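Sensory Panel Assessor (part-time, fixed term)
Fluvomell Food Testing, Orley site

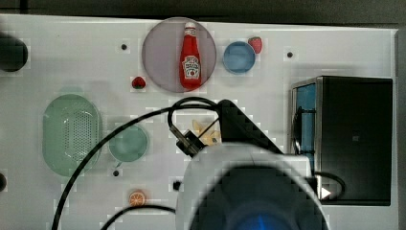

About the role

Fluvomell carries out sensory and shelf-life testing for manufacturers of sauces, dressings, preserves and chilled desserts. We are recruiting assessors for the descriptive panel at our Orley site. Assessors taste, smell and handle coded samples under controlled conditions and record the strength of named attributes on a line scale. The results are used by clients to set product specifications, to compare recipes before and after a change of supplier, and to fix best-before periods.

The post reports to the Panel Leader, Heriberto Ñahui. No background in food science is required. Training is given and is paid at the same hourly rate as panel work.

Reference: 3092
Contract: fixed term, with review at the end of the term
Start: June
Sessions: mornings, 9.30 am to 12 noon, term time and school holidays

Duties

Attend scheduled sessions and be seated in the booth area by the stated start time.
Assess samples in the order given on the session sheet, with the rest period specified between samples.
Score appearance, aroma, flavour, texture and aftertaste using the agreed vocabulary.
Take part in group discussions to develop and revise that vocabulary when a new product type is introduced.
Complete replicate assessments. The same product will be presented on different occasions under different codes.
Report any sample which appears spoiled, wrongly coded or at the wrong serving temperature.

Assessors do not prepare samples, contact clients or take part in the statistical analysis. Panel performance is monitored for repeatability and for agreement with the rest of the panel, and individual feedback is given in private by the Panel Leader.

Training

Training lasts 28 hours and is spread over the first weeks of the contract. It covers the basic tastes, aroma recognition, use of the line scale and practice with commercial products. A short assessment follows. Candidates who do not reach the required standard are paid for all hours attended and may apply again in a later round.

Essential requirements

Aged 18 or over, with the right to work in the UK.
Able to detect and describe small differences in taste and smell.
Able to attend regularly and give notice of absence.
Clear spoken and written English, sufficient to describe a food to other people.
Willing to eat a range of foods containing milk, egg, mustard, celery, soya and wheat.

Applicants with a food allergy or intolerance should state this on the form. It does not always rule out appointment, but the panel handling dressings cannot accept anyone with an allergy to egg or mustard.

Desirable

Experience of cooking, catering, brewing or food retail.
Basic computer skills. Scores are entered on a tablet.

Conditions

Assessors must not smoke, vape, chew gum or drink coffee in the hour before a session. Scented products, including perfume, aftershave and strongly scented hand cream, must not be worn on site. Anyone with a cold should telephone before travelling and will be moved to a later session where one is available. All assessors sign a confidentiality agreement covering products, clients and results.

Employees of food manufacturers, and persons living with them, are not eligible.

Location

Fluvomell Food Testing occupies the ground floor of Espinoza House, Orley. Parking is available at the rear. The booths and discussion room have step-free access, and booth height can be adjusted on request.

Selection

Selection is in 2 stages. The first is a written form covering health, diet and availability. The second is a screening session at Orley lasting a morning, with tests for taste recognition, smell recognition, ranking and description. Travel costs for the screening session are refunded on production of a ticket or mileage claim.

How to apply

Request an application form from Dilwyn Jenkins, Site Administrator, quoting the reference above. Completed forms must be received by 5 pm on the last working day of the month before the start date. CVs sent without a form will not be considered.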